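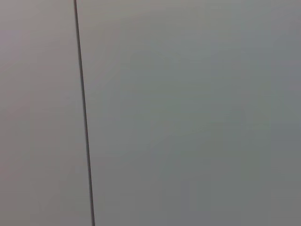
Keith reckons I should have given up on the grey after the second tester pot, and he told me so in the comments last time, at some length. Fair enough, Keith! But you don't have to sit in my hallway every evening taking your shoes off, and I do, so the great paint saga goes on.

For anyone who missed the November post, the hall was magnolia when we moved in and it stayed magnolia for 13 years. Then my sister came to stay and said it felt like a dentist's, and that was that. I couldn't unsee it. I went out the next morning and came home with more little pots than I'm going to admit to (Keith, don't).

What gets me about greys is how they change once they're up. One of them looked lovely and soft on the card, a bit like wet pebbles, and by teatime it had gone pink. Properly pink! I'd painted a big square by the coat hooks and every time I walked past it I thought of tinned salmon. The next one went blue, and the one after that went green, but only on the stairs side, which faces the bathroom window and gets that funny frosted light.

Jayson Fajardo at the decorating shop was very patient with me. He told me to stop painting straight on to the wall and do big bits of lining paper instead, then move them about the house and look at them at breakfast and again with the lamps on. I did this for a fortnight. I had sheets of it Blu-Tacked up all the way to the landing and the cat pulled one down and walked across another, so there is now a grey paw print on the bottom stair that I can't bring myself to scrub off.

Anyway, we have a winner. It's called Rewi, from the Tenico range, and it's a warm grey that stays warm even under the horrible landing bulb. It was £25 a tin, which made me wince a bit, but it covered in two coats and hardly smelt at all. The skirting is getting the same colour in eggshell because I read somewhere that it makes a narrow hall feel wider. I'm not sure it does, but it does mean less masking tape, and I hate masking tape.

Still to do: the inside of the front door, the bit behind the radiator that you need a roller on a long stick for, and the ceiling, which now looks filthy next to everything else. I've asked my brother-in-law about the ceiling as he's six foot three and owes me for the airport run.

If anyone has used one of those long thin radiator rollers, please tell me whether the sleeve stays on. Mine has come off twice and the second time I had to fish it out with a coat hanger.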